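Zastirix spent most of the winter in a rented shed outside Werstead, and their second album sounds like it. *Fluvgate* runs to nine songs, most of them slow, and the guitars are tuned so low that the bass player had to rethink nearly all of her parts.

"We had 61 demos," says the singer. "A lot of them were just a riff and me humming. We threw out anything we couldn't remember the next morning."

The band recorded the drums first, over four days, with the doors open. You can hear rain on the closing track. The drummer wanted to redo it and was outvoted.

"I still hear a mistake in the second verse," he says. "The others tell me it's the best bit."

Lyrically it's a record about leaving a small town and then having to come back. The singer grew up in Bevan, where the nearest venue held 80 people and shut when she was sixteen. She says the title track took her two years to finish - the chorus came early, the verses wouldn't.

"I kept trying to make it angry. It's more of a tired song, and once I let it be that, the words came."

The label is pressing 200 copies on grey vinyl, with a wider run to follow if those sell. The band will play the album in full at Werstead in April, then head up the coast in a borrowed van.

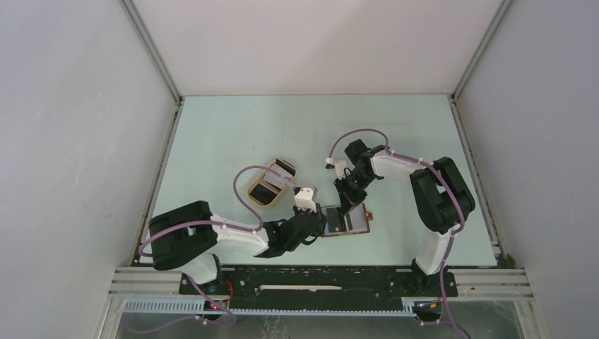 *Two robot arms over a pale tabletop.*

Asked about a third record, the guitarist laughs. He has a folder of new riffs on his phone and has played the others two of them.

"They liked one," he says. "It's 30 seconds long, so there's a bit of work to do."

*Fluvgate* is out in April. Tickets for the Werstead show are on sale now through the band's website.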